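Filed under: Courts & Civil Rights

Hema Thomas has handled name and gender marker petitions for 15 years, most of them in county courts where one clerk runs the whole civil desk. Her current case concerns a records rule at Sitia, a private housing operator, and whether a tenant file must carry a former name after a court has ordered a change.

"The order is two pages long," Thomas said. "The dispute over it runs to 832 pages so far."

Her client, Elango Raju, obtained the order in March. Sitia updated the lease but left the former name on the mailbox list and the maintenance portal. Its position is that the portal belongs to a contractor, Enitz, and falls outside the lease.

Thomas does not accept the distinction. "The tenant has no contract with Enitz. He reports a leak, and the reply is addressed to a name he no longer has. That is a term of the housing, whoever owns the software."

She is asking for a corrected record and a written procedure. Damages are pleaded at the statutory minimum. Raju declined to be interviewed while the motion is pending.

Indira Venkataraman, who drafted the brief on the records question, reviewed 258 rulings on similar facts. Few reached the merits. "Most settle once discovery is ordered," she said. "So the law stays thin, and the next tenant starts from the same place."

Asked what a good procedure would contain, Thomas was specific: one form, one contact, and a deadline — she would accept 15 days — that binds contractors as well.

The hearing is set for 9 a.m. Each side has filed its exhibit list.

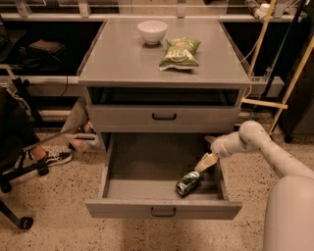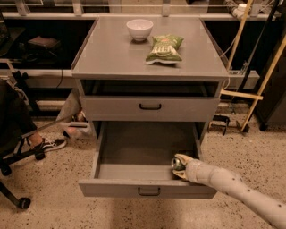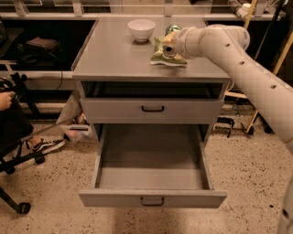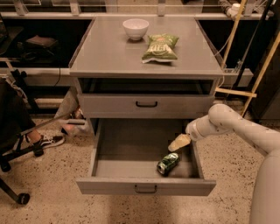
Gray cabinet with a white bowl and green snack bag on top.

Contact the newsroom | All rights reserved | Back to top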